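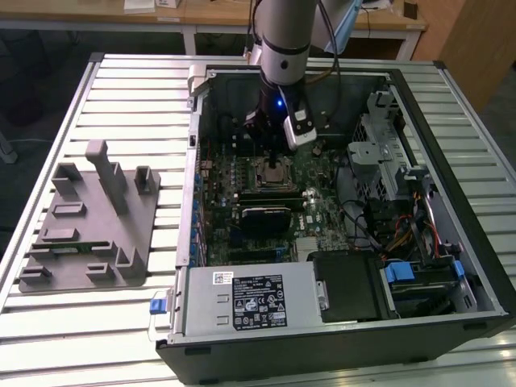 Arnen bench cell, reviewed after 3 months of living with it

We refurbish old office desktops at Lanport, and since spring the Arnen has had a bench to itself. Claltar supplied it, fitted it and left us a manual of 400 pages, of which I've read the bits about what to do when it stops.

What it's good at: processors. Ours is told to find the socket on an open tower laid on its side, and it goes about this with the patience of someone paid by the hour. It doesn't sigh at power cables. It doesn't care whose turn it is. Over a day it will get through roughly 12 machines, and Shengli Cai can still beat that before lunch if you annoy him first.

What it's bad at: anything that dangles. Side panels are ours, and so are stuck latches, mystery screws and cables tied up by a previous owner with a grudge. We also have to put each case down the way it likes, so I now spend part of my morning tidying up for a robot. My mother would enjoy that.

The job has changed more than the sales visit let on. Jinfeng Deng used to strip boards and now mostly sorts and tests them, and she prefers it – her wrists certainly do. Wajid Satti got two days' training and a small pay rise for becoming the one who resets it. Shaohua Kong asked to stay on hand tools and has been left alone, which I count in the management's favour. No one has lost a job so far. I'd like the "so far" in writing.

Gripes: the gripper fingers cost too much to replace, the error messages read like horoscopes, and the parts tray wants to be twice the size.

Would I buy it again? With somebody else's money, yes. If you do fewer than 200 towers a month, get a decent screwdriver and better chairs.

Four stars. Support line is open until 5 p.m. and they do pick up.

Primo Greco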